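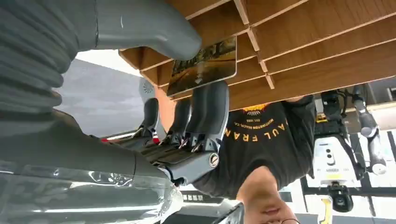 2021-03-11

I've been meaning to write up the move away from bought bread for a while now, mostly so I can stop answering the same email. The short version is that we still bake twice a week, we still use the sourdough starter, and the recipe has changed a fair bit from the one I posted when I began.

The old recipe was too wet for our kitchen. I copied the hydration from a book written for a cold climate and strong flour, and for months I thought my shaping was at fault. It probably was, a bit. But once I dropped the water the dough stopped running across the bench and I could get it into the basket without wearing it.

Flour first. I was using the supermarket baker's flour, and now I buy the stoneground from Clarnau when they have it. They mill on a small scale and the bags vary. One will drink water like anything and the next will be slack with the same amount. I've stopped being annoyed about that. I hold back a splash of water, mix, wait, and see whether it needs the rest. The wholemeal from the same place is good but I only use a little of it, as it makes the crumb tighter than people in this house like.

The dough for a bake, which makes 2 loaves, now weighs 964 grams before the starter goes in. That is an odd number and I know it. It's what fits the tins I own. If you have bigger tins, scale it up. I keep 100 grams of starter in the fridge, feed it the night before, use most of it, and feed what's left. I don't throw any away unless I've been slack and it has gone grey on top.

Timing was the other thing that needed sorting out. The book said four hours for the first rise. In January, with the kitchen at the temperature it gets to in January, four hours gave me soup. I had dough climbing out of the bowl by lunch. Now I go by how it looks – a good half bigger, domed at the edge, a few bubbles on top – and in summer that can be not much over two and a half hours. In winter I put it on top of the hot water system with a tea towel over it and forget about it until the afternoon.

I shape one way only now. Fold the sides in, roll it up, seam down, leave it while I wash the bowl, then tighten it and into the tin. I did buy two cane baskets and I do like the rings they leave on the crust, but a round loaf makes silly sandwiches. The tins win on school days and the baskets come out if somebody is coming for soup.

The tins are Prallex, bought second-hand, and they're heavier than the ones I had before. The lids slide on, which gives you a square loaf if you want one. I mostly leave them off. I never wash them with soap. A wipe while they are still warm is enough, and a smear of oil every few bakes.

The oven is the weak point. It's an Arnier, it came with the house, and the thermostat reads high. I worked that out with a cheap oven thermometer after a run of pale loaves. If the dial says 230 it is closer to 210 inside, so I turn it up as far as it goes, wait until well after the light has gone off, and put the bread in low. A roasting dish on the bottom shelf with a cup of boiling water does for steam. I tried ice cubes and I tried spraying the walls with a plant mister, and the dish was as good as either with less mucking around. Take the dish out halfway through or the crust stays soft.

A few people have asked about fruit loaf. I do one at Easter, so it will be early April this year. Same dough, less water again, with sultanas, a bit of chopped peel and mixed spice. Soak the fruit in tea overnight and drain it properly. I didn't drain it properly last year and the middle was like pudding. We ate it toasted and it was fine, but it wouldn't slice.

I also had a go at a seeded loaf using a mix from the Huenchumán stall at the growers' market. Linseed, sunflower, sesame and something dark I took for poppy. It was good bread. It was also dear, and half the seeds ended up on the floor of the car, so I've gone back to buying plain sunflower seeds and toasting them in a pan.

On cost, I don't think we save much. The stoneground flour is more than twice the price of the ordinary stuff, and the oven is on for over an hour with the preheat. You could do it for less with supermarket flour and I did for a long time. We do waste less bread than we used to. The old end of a loaf goes in the freezer as crumbs, or gets cut up for croutons, and the chooks next door get anything beyond that.

Storage came up as well. Cut side down on the board for the first day, then a cloth bag. After the third day it's toast. I slice one loaf as soon as it is properly cold and freeze it, with a bit of baking paper between every couple of slices so they come apart. Don't slice it warm. I still do that sometimes and the knife gums up every time.

Next on the list is rye. I've had one attempt, which I'd describe as a paving stone with caraway in it. I think I baked it too early and too hot, and I cut it the same night when it needed a full day to set. I've bought another bag of rye flour and will have another go once the weather cools down.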